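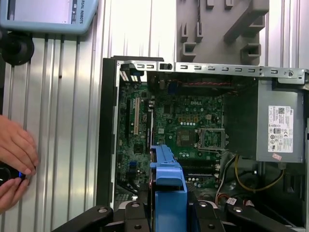

*Fig. 2 - Tower on its side with the side panel off. The CPU socket is open.*

## 4. Moving your Plostari library to a rebuilt computer

Changing computers is the best excuse you'll get to tidy up your recipe library, so let's make the most of it! Plostari keeps everything (recipes, meal plans, shopping lists, your notes in the margins) in one folder called Pavholm. Move that folder and you've moved your whole kitchen.

If your old machine still starts, use 4.1. If it doesn't, but you have a backup on a USB stick, skip to 4.2.

### 4.1 Saving the library

1. Close Plostari on every device in the house. Phones count too.
2. Open **Library > Pack up**.
3. Tick **Include photos** if you want them. A library of 400 recipes with photos usually fits on the smallest stick you own.
4. Choose the USB stick and click **Pack**.
5. Wait for the green bar to fill, then eject the stick.

> **Caution:** Don't rename the packed file. Plostari looks for the name it gave it, and a renamed file shows up as an empty library. Your recipes are still in there, but it's a nasty fright.

### 4.2 Loading it on the new setup

1. Install Plostari and start it once, then close it. This first start makes a fresh Pavholm folder.
2. Plug in the stick.
3. Open Plostari again and pick **Library > Unpack**.
4. When asked, choose **Replace** for a brand-new setup or **Merge** if you've already typed in a few recipes.
5. Sign in to Rereck if you share shopping lists with family.

Merge is wonderful, by the way. It puts twin recipes side by side and lets you keep the better one - or both, if you can't settle the pancake question.

**Note:** Libraries over 550 recipes are unpacked in two rounds. Let the second one start by itself.

### 4.3 Checking the units

Plostari takes its units from the computer, and a fresh install may switch your cups to grams. Go to **Settings > Measures** and set them the way you cook. Then open one baking recipe you know by heart and read it through. My own test is the Kovács walnut cake, which should call for 2 cups of flour.

Oven temperatures are set separately, under **Settings > Heat**.

### 4.4 If something is missing

- **Photos gone, text fine:** pack again with **Include photos** ticked.
- **Meal plan blank:** click **Plan > Rebuild**. Plans for all 52 weeks should come back.
- **Shared lists won't load:** sign out of Rereck and in again. Lists made before the February update need to be opened once by the person who made them.
- **Tags in the wrong order:** drag one tag anywhere and the rest will sort themselves.

Section revised 2019-04-17, Wycliffe Makokha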